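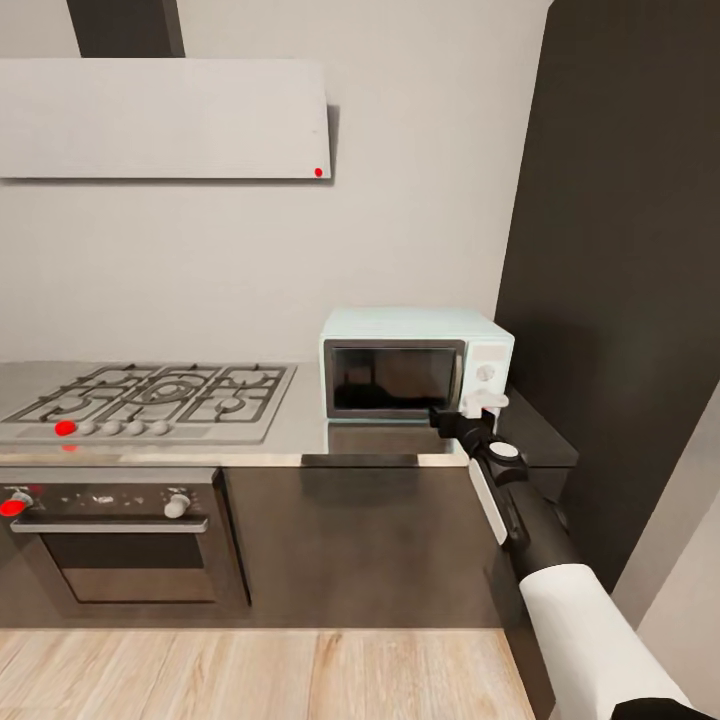
Kitchen chore readiness check, Kodikara test kitchen, February revision. The checklist covers one question: can a single-arm machine be left to do ordinary kitchen jobs without a person standing beside it? We run it in the simulated kitchen before anything is tried in the real one, and we score it the way we would score a new hire on a first shift. Microwave work comes first on the sheet because it looks easy. A white pull handle below a round dial, a gripper closed on it, a countertop at a sensible height. It is still the item with the most comments against it.

Prepared by: Annelore Ackermann
Second reader: Sotiris Liapis
Layout and renders: Menaka Cassim
Software under test: Vurkix arm control, Tonaner task planner
Runs reviewed: 696

How to mark
OK = can be done unattended
WATCH = can be done with a person in the room
NO = do not attempt
N/T = not tested this round

Leave a comment on every WATCH and every NO. A comment on an OK is welcome if something bothered you.

SECTION A. Microwave

A1. Gripper closes on the handle and not on the dial.
OK
Comment (Ackermann): The handle sits right under the dial on this model, so a grasp that lands high will turn the timer. We had that in the early runs and it went away once the approach came in lower.

A2. Door opens through its full swing.
WATCH
Comment (Ackermann): Tested in 87 runs. The usual trouble is the arm pulling straight back when it needs to follow the arc of the door. In simulation the microwave stays put when this happens. A light countertop microwave in a house will slide.
Comment (Liapis): Agree on WATCH. I would like the next round to model the microwave as a free object with its true weight. Until then please don't quote the pass rate to anyone outside the team.

A3. Door closes and latches.
WATCH
Comment: Closing is better than opening. The arm pushes with the side of the finger and that is fine. It does not check the latch afterward, and a person would.

A4. Cup or bowl placed inside without a spill.
N/T
Comment: Our simulator does not handle liquid well enough to be worth scoring.

A5. Arm stays clear of the cooktop on the way in and out.
OK
Comment: Keep this one on the list even though it passes. The cooktop shares the counter with the microwave, and anyone who changes the arm's starting position needs to run A5 again.

SECTION B. Cooktop and oven

Rule for this section: no item can be marked OK, whatever the score. Gas controls stay at WATCH or below until Sewwandi Nanayakkara signs a change to the rule.

B1. Arm identifies the correct control.
WATCH
Comment (Ackermann): The knobs are in a row along the front and most of them look alike. One carries a red marker and the machine finds that one without difficulty. Ask it for a plain gray one in the middle and it gets less sure of itself. People have the same problem, but people look at the burner.

B2. Knob turned to the requested position and back to off.
WATCH
Comment: Turning is acceptable. Returning to off is the part that matters, and the planner treats it as a separate job that can be dropped if the run times out. That has to be changed at Tonaner's end. Reported.

B3. Nothing left on or beside the grates.
NO
Comment (Liapis): It has no idea what counts as too close. A towel near a burner reads to it as an object at a location. I would not spend more time on this until somebody gives it a rule for fabric and paper.

B4. Oven door opened by the bar handle.
N/T
Comment: Reach is the issue. The arm has to come down past the counter edge and there was no time to set that up.

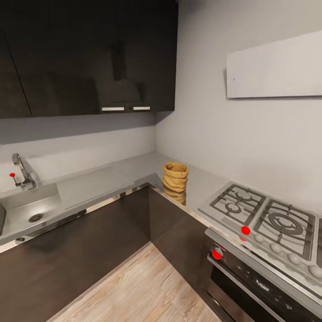

Render: Menaka Cassim, Kodikara layout library

SECTION C. Sink and corner

The sink run and the cooktop run meet at a right angle, which is common in small kitchens and awkward for an arm on a single base. Reviewers scoring this section should have the corner view open beside them. Note where the tan basket sits, near the inside corner. Leave it there for all C items so that scores can be compared between rounds.

C1. Faucet lever moved on and off.
OK
Comment (Cassim): Red marker on the tip of the lever helps a lot. I would expect a drop without it, and most homes do not put red markers on their faucets. I'd like us to run the whole section a second time with every marker removed.
Comment (Ackermann): Yes. Added to the list for next round, together with the knobs.

C2. Spout turned without knocking anything on the counter.
WATCH
Comment: The tall curved spout takes up more room than the planner gives it. Clearances need to be bigger on both sides.

C3. Dish placed in basin, not dropped.
WATCH
Comment: Release height is too generous. In the simulator a plate lands flat and stays whole. We are not going to count that in its favor.

C4. Basket moved away from the corner and put back.
NO
Comment (Liapis): Soft or folded edges are still bad news for a two-finger gripper. It pinches the rim, the rim gives, and then the thing is held by very little. A machine that can't move a bread basket is not going to wipe down a counter either, which is what people ask me about whenever I say where I work.

C5. Counter wiped, corner included.
NO
Comment: Eight attempts this round, all stopped by the reviewer. The straight parts were passable. Every attempt left the corner.

SECTION D. Floor level work

D1. Hand lowered toward the floor under control.
WATCH
Comment (Ackermann): Speed near the floor is down to a level I am comfortable with. What I am less comfortable with is how much the hand hides from its own camera when it is down there.
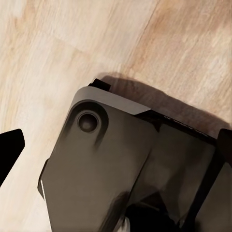 D2. Small item picked up from the floor.
WATCH
Comment (Ackermann): Coming back to the point under D1, the wrist camera is good at telling you where the fingers are and poor at telling you what is beneath the hand. If the item is between the fingers and already lined up, fine. If it has rolled a little, the machine needs to lift, look again and come back down, and it seldom does. It closes where the item used to be. A person picking up a dropped spoon uses the other hand or feels for it.
Comment (Sivakumar): This is where most of the time goes. A run that should take a moment becomes a long series of small corrections. It is safe enough. I just can't call it useful yet.

D3. No contact between finger and floor beyond the permitted force.
OK
Comment: 218 floor runs reviewed. Limits held. Be aware that a simulated floor has no give and no grit, so the Kindine force sheet should be filled in again when the work moves to the real boards.

D4. Arm stays clear of cabinet fronts on the way down and back up.
WATCH
Comment: Dark cabinet faces and a dark gripper are hard to tell apart in the overhead view, particularly in shadow. Use the depth channel when you score this one. 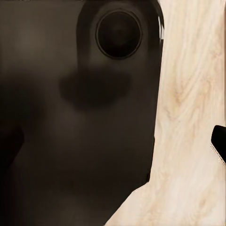 Item D4, close view: finger over light wood grain at right, dark surface with round opening at left.

Comment (Cassim): When a view comes up as blurred as the dark part of this one, mark the run unreadable and move on. Two reviewers guessing will give you two different scores, and we had some of that last time.

D5. Hand parked off the floor when idle.
OK

SECTION E. Stopping and handing over

E1. Stop command obeyed from any position.
OK
Comment: Tested at the microwave, at the sink and at floor level. Also tested mid-grasp, where it stops but keeps hold. That is the behavior we asked for.

E2. Machine reports what it left unfinished.
NO
Comment (Nanayakkara): I consider this the most serious item on the sheet. If it stops with the microwave door open, or a knob off its zero, the person taking over has to find that out by looking. The log has the information. The person in the kitchen does not have the log.

E3. Machine asks for help before the third failed try.
WATCH
Comment: It asks, but late, and the wording is no use to someone who has not been trained. "Grasp confidence low" should say which object.

REVIEWER SUMMARY

Doors, levers and handles are in fair shape. Anything soft, anything in the corner and anything lying on the floor is not. For household use I would sign off on opening and closing the microwave with a person present, provided A2 is repeated with a free-standing unit, and on the faucet once the marker question has an answer. For a staff kitchen or shop floor the same two, and someone has to own the cleaning up after a stop.

Sotiris would go further and hold the microwave back too. His note is attached to the A2 record and should be read before this sheet is passed on.

Open actions
Rerun A2 and A3 with true microwave weight — Sivakumar
Rerun B1 and C1 without markers — Cassim
Planner change for B2, chase reply — Ackermann
Plain-language stop report for E2 — Nanayakkara to draft the wording
C5 on hold, do not rerun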